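Section 4: Setting up the gripper mask in Hava

Before Hava can work out its own position from the video, you need to tell it which bits of the picture never move. I do this once per gripper and then forget about it for months. Open your session in Cescombe, let the thumbnails load, and pick two stills with different backgrounds.

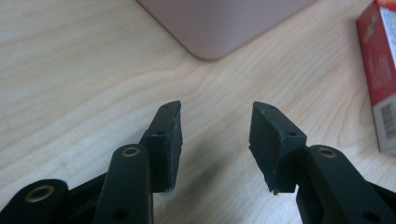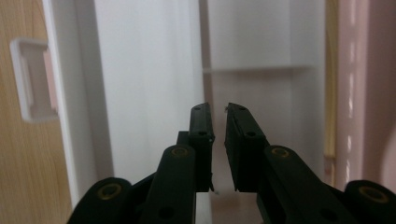 The tracker looks for small, high-contrast spots and follows them from one still to the next, and it isn't fussy about what those spots belong to. If it latches on to the gripper, it decides you're standing still while the whole room slides about! The brass rings in the black links are exactly the sort of thing it loves, and they turn up against a wood-grain tabletop just as they do against a white cabinet, so they're the first thing I cover.

1. Go to Tracking, then Mask, and click New. Give it the gripper's name (mine is plain old "Muñoz").

2. Load the tabletop still first. Draw round the fingers and the links with the polygon tool, a little outside the edge.

3. Click Compare and load the cabinet still. Your outline stays on top. Stretch it wherever a link or a finger pokes out — fingers shift as they open and close, so leave room for that.

4. Set Feather to 2 and Opacity to 100. Anything see-through lets the rings back in, as I found out the slow way.

5. Save, then press Test. Hava draws a green dot on each spot it means to follow. You want over 90 dots, all of them outside the mask.

Note: plain white panels give the tracker very little to hold on to, so expect fewer dots on the cabinet still. Wood grain and printed boxes are much kinder. If the count drops too low, lower Sensitivity one notch and test again (please don't shrink the mask to get more dots, tempting as it is).

Caution: masks are tied to the lens settings. If you recalibrate in Trosano, the old mask still loads without a murmur but sits in the wrong place. Redraw it.

If Test stops with error 479, the two stills have different sizes. Export both again from Cescombe at full size and go back to step 2.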